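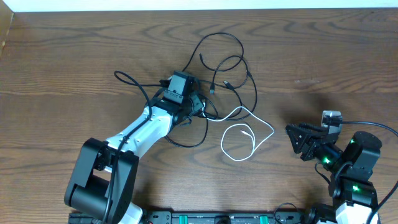
# Sorting the cable drawer: talk notes

Skerkgate repair evening, July. Slot is 20 minutes plus questions. Bring the shoebox, the roll of hook-and-loop, the label pens and the two test plugs.

## Start (2 min)

- Say hello, say where the toilets and the tea are.
- Ask who has a drawer, box or carrier bag of cables at home. Hands up. Then ask who has emptied it in the last year.
- I run the small electricals table. Most of what people bring me is a lamp or a radio, but the question I get most is about leads: which one goes with what, and can I throw this out.
- Tonight is USB leads mostly. Mains leads get two minutes at the end. No soldering.

## Clear a table first (3 min)

You need a flat surface you can see all of. A dining table is fine. A bed is no good, the thin ones slide into the duvet and you lose the small adaptors.

Wood is a nuisance with black cables. On a dark grain the plug ends vanish, and you end up patting the table to find them. Put an old white sheet or a length of lining paper down if you have it. White leads show up on almost anything, so they are easy to pick out first.

Tip the lot out. Then find ends, and leave the middles alone. If you pull the middle of a tangle you tighten it. Take one plug, follow it back, lift the loops off it one at a time.

*(Demo: tip out shoebox. Free one black lead from the heap, slowly, talk while doing it. Should take under a minute. If it doesn't, carry on with the notes and keep going with the hands.)*

## The ends (5 min)

Sort by plug before anything else. Colour and thickness come later.

- **USB-A.** Flat oblong plug, metal tip. Goes in one way up. You will have more of these than anything.
- **USB-C.** Small, rounded at both sides, goes in either way up.
- **Micro-USB.** Small with two sloping corners. Older phones, bike lights, a lot of speakers.
- **Mini-USB.** Fatter than micro. Old cameras and satnavs.
- **USB-B.** Nearly square. Printers.
- **Everything else.** One pile. Don't get stuck on it.

Pass the sorted card round at this point – it has one of each taped down. Ask for it back. It didn't come back in Hjaltadóttir's shop and I had to make another.

A lead has two ends, so decide which one you sort by. I sort by the end that goes in the gadget. The other is nearly always USB-A or USB-C and you can check that when you pick it up.

## Is it any good? (4 min)

Look first:

- Splits in the outer sleeve, mostly in the last inch before the plug.
- Plug shell loose or rocking.
- Green or brown marks inside the metal tip.
- Kinks that stay put when you straighten the lead.

Any split with wire showing, it goes in the electricals recycling. Tape doesn't make it right.

Then try it. Plug in a phone you know is fine, with a charger you know is fine, and change only the lead. Hold the plug end and move it gently side to side. If the charging sign comes and goes, the lead is finished.

Some leads charge but don't carry files. There's no reliable way to tell by looking. Connect the phone to a computer and see if it turns up. If it doesn't, try a second lead before you blame the first. Write CHARGE ONLY on the tag and keep it for the bike lights.

*(Someone will ask about fast charging. Answer: depends on the charger, the lead and the phone together. Check the manual for the wattage. Don't go further than that or the time is gone.)*

## How many to keep (2 min)

My rule is one in use and one spare for each kind of gadget end, and two spares for USB-C. You may want more if there are teenagers in the house.

Keep one printer lead if you own a printer. Keep the odd one that came with the camera for as long as you have the camera, and store it in the camera bag.

Mention the Terneo collection last spring. We had 300 leads handed in, and most of the working ones were micro-USB. Those went back out through the free box by the door, which is still there.

## Coiling (3 min)

Let the lead tell you which way it wants to bend. New ones come folded in a figure of eight with a wire tie, and they keep that shape for a while. Open it out and let it hang over the back of a chair overnight.

Then:

1. Hold one end in your left hand, plug pointing away from you.
2. Make a loop the width of your hand.
3. Make the next loop, rolling the lead a little between finger and thumb so it lies flat against the first.
4. Stop with a hand's length left over.
5. Strap round all the loops in one place. Hook-and-loop, loose enough to get a finger under.

Don't wind round your elbow and don't wrap tightly round the charger. Both put a hard bend right by the plug, where leads break.

Tuck the small end inside the loop or leave it sticking out, I have no strong view. Out is easier to read when you open the drawer.

*(Get everyone to coil one. There are enough in the box for pairs.)*

## Tags and boxes

Skip if behind.

- Masking tape folded over on itself makes a flag. Write the gadget end on one side and the length on the other.
- A 30 cm lead is worth tagging as short. You'll want it for a power bank.
- Old envelopes work, so do the Joltell sandwich tubs, the shallow ones. Lids off, in the drawer.
- One tub per kind of end. The "everything else" pile gets a tub as well, with the month written on it.

## Mains leads (1 min)

Separate drawer. Check the plug for cracks and scorch marks, check the fuse is the right one for the appliance. If unsure, bring it to the table and I'll look at it. Cut ones never go back in the drawer.

## Questions

Likely ones:

- *Can I recycle leads at the kerb?* Depends on your council, look it up. We take them here at every session.
- *What about old phone chargers with the lead built in?* Same test. If you no longer have the phone, hand it in.
- *Is it safe to leave one plugged in with nothing on the end?* A sound charger, yes. I switch mine off at the wall.

Handout is one side, 600 words, print in black. Collect the test plugs and the card before people go for tea.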